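About Fanden

Fanden is a flower and gift wrap supplier in Kesesach. We sell wrapping paper, ribbon, boxes and floral foam to florists, market stalls and small shops.

The business started as a stationery counter on Droltar Street 41 years ago. Florists kept coming in for paper, so we dropped the pens and notebooks.

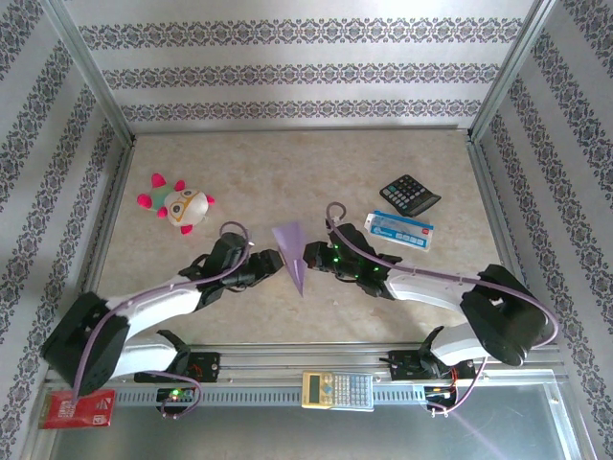
We now stock 3,000 items in one warehouse. Most orders leave the next working day – larger ones in December can take a day longer. A team of 8 handles sales, packing and delivery.

Our own paper line, Cele, comes in five weights, on rolls or in cut sheets. Sample packs are free for trade customers.
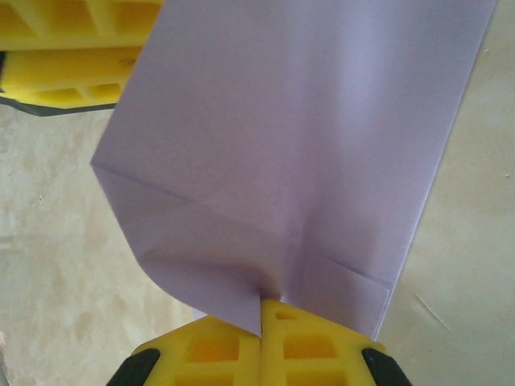 Visiting us

The trade counter is open from 7 a.m. until 3 p.m. Parking is behind the building. Please bring your customer number.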